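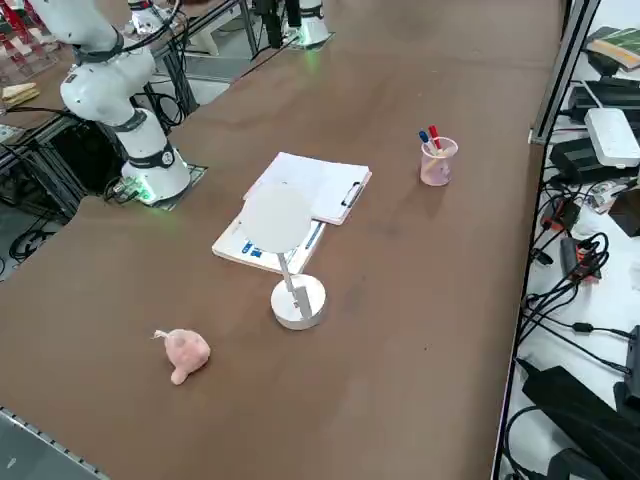 Notes for the talk, October 13, 2020
Keeping minutes that people will read

Slide 1, title
Say good evening, thank the hosts from Morkus. My name is Tudor Stoica. I write minutes for meetings, in English, which is my third language. Say this early, so the audience forgives my articles.
Ask who has written minutes in the last month. Ask who has read any. Wait for the hands, do not rush.

Slide 2, why I care
Tell the Plirkden story. In January the housing association at Plirkden had a dispute over the roof. The members remembered that they had agreed to repair it. The minutes said: "The roof was discussed." The meeting had lasted the whole evening and this was the only sentence. They had to call a second meeting to decide the same thing again, and by then one of the builders had withdrawn his offer.
Pause here. Let them laugh if they want, but I was the person who wrote the sentence.

Slide 3, what minutes are for
Minutes are for the person who was absent, and for everybody who was present but will forget. I include myself.
They record what was decided, who will do it, and by which date. If there was a vote, the result. If somebody asked that their objection is written down, then the objection, in their own words and short.
The rest is optional. I used to write down who was speaking, and how long, and sometimes that the room was cold. It makes a nice souvenir but it hides the decision.

Slide 4, before the meeting
Take the agenda and make it into the skeleton of the minutes. Type the headings the evening before, leave space under each one. Put the names of those who are expected, then you only need to cross out.
Ask the chair one question: which items need a decision tonight? Mark these. In most meetings I have attended it was two or three, and everything else was for information.
If the chair does not know, this is useful to learn before the meeting and not during it.

Slide 5, in the meeting
I still write by hand. Many of you will use a laptop and I do not argue with it. With a pen I am slower, so I must choose, and I find the choosing helps me.
Leave a wide margin on the left. In the margin only three letters are allowed: D for decision, A for action, Q for question not answered. When I come home I read the margin first.
Show the handwritten page from Skiresum. Point to the large Q in the middle. Do not read the page aloud, it takes too long (I tried it at home).

Slide 6, the sentence you must learn
"May I read back what I have written?"
For a shy person this is difficult. For a foreigner also, because you fear that you have misunderstood the language. My experience is that very often the native speakers have misunderstood each other, and they are grateful.
Say it after every decision. Practise it now with the audience, all together, one time. If they are a quiet audience, skip this.

Slide 7, writing up
Do it within 2 days. After that my handwriting becomes a foreign language too.
Short sentences. Past tense. Write "Mrs Štěpánek will ask for a new price by the end of the month". Avoid "it was felt that a price should be looked into". Who felt it? Who will look?
Compare the two versions on the slide. The old version has 13 lines, the new one has 3. Give them time to read both.

Slide 8, adjectives
No "lively discussion", no "excellent report". If one report is excellent, the next speaker will ask why his was only a report. This has happened to me and he was right to ask.

Slide 9, corrections
Send the draft to the chair first and then to everybody. Give a date for corrections. Change mistakes of fact. Do not change what was said because somebody now wishes to have said it better. A polite answer which I use: "I will be glad to note this at the next meeting."
Keep the first draft until the minutes are approved, then put it away. Ask your own organisation how long the papers must be kept, the rules are different from place to place and I am not a lawyer.

Slide 10, questions
Probably somebody will ask about recording the meeting. Answer: ask permission first, and remember that you must then listen to all of it again.
Probably somebody will ask about templates. Mine is one page, copies are by the door, please take one.
If there is time left, return to slide 7 and rewrite one bad sentence together. Reserve sentence, if no one offers theirs: "The matter of the bicycles was raised and will be taken forward."

Remember to leave the spare copies with Morkus.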